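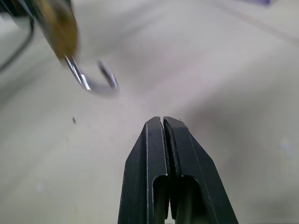

Gripper nearly closed, with the hook up and to the left of the fingertips.

2022-06-28

The Paven cell has been on our floor for 26 weeks now, so I have enough notes to write up what changed.

The job is small metal fittings with a hook at one end. They used to be picked, checked and placed in trays by hand, one person per bench, 500 to a shift on a good day. The cell does the picking and placing. Checking is still ours.

Hooks are awkward for a two-finger gripper. Polished wire throws highlights, and the vision software reads a highlight as an edge. In December the supplier, Nirkier, had us lower the lights over the bench and lengthen the exposure. That fixed the false edges and gave us motion blur, so the arm had to slow down for the last part of the approach. We settled on a compromise and wrote the settings on a card taped to the controller. The card has been revised seven times.

What changed for people is mostly the shape of the shift. Before, your hands were busy and your head was free. Now it is the other way around. I spend the first hour on offsets and the log, then wait for stops. A stop takes a minute or two to clear, but you can't start anything long in between. Two people on my line asked to move back to manual packing at the Henao building, and both moves were approved. I understand why. My wrists are better and I am more tired at the end of the day - I have no measurement for the second part.

Pay grades were not adjusted until April. Management called the new role "cell operator" from the first week, with the old packer rate attached, and it took a written request from the whole line to get that corrected.

Training was 7 hours, most of it on safety zones. Fault recovery got one slide. I have since put together a list of the stops we see most, with the steps for each, and the night shift uses it too.

Next is the Uvance order, 200 trays of a shorter fitting. The approach angle will have to change, and I expect the card will need another revision.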